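Cluvari releases a plain-language safety guide for hand-held grippers

PRUNSTEAD, March – Hi, I'm Soudabeh Kiani, and I look after standards at Cluvari. Our new good practice guide for people using hand-held grippers at home is out today, and I'm so pleased to finally share it! 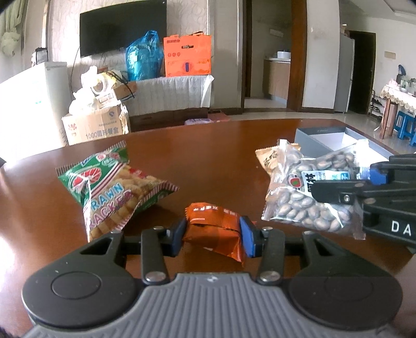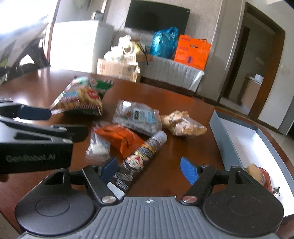 Hand-held grippers and snack packages at a glossy, reddish-brown table.

The guide runs to 37 pages and it's free. My colleague Saeed Shojaei and I went through 874 comments on the draft (yes, every one) and rewrote the bits people found confusing. Some rules are dead simple. Check the screws before each session. Keep fingers clear of the linkages. Agree on who reaches first when two grippers share a table. Take a break of at least 10 minutes every hour – wrists get sore.

There's also a chapter on privacy in the home, covering consent, visitors and what to put away beforehand. I fought hard for that one.

"People wanted rules they could read over a cup of tea," says Saeed. "I reckon we got there."

The Meltalholm edition, with larger print and a tear-out checklist, follows in June. To get a copy or organise a talk for your group, write to me at the Cluvari office, Prunstead.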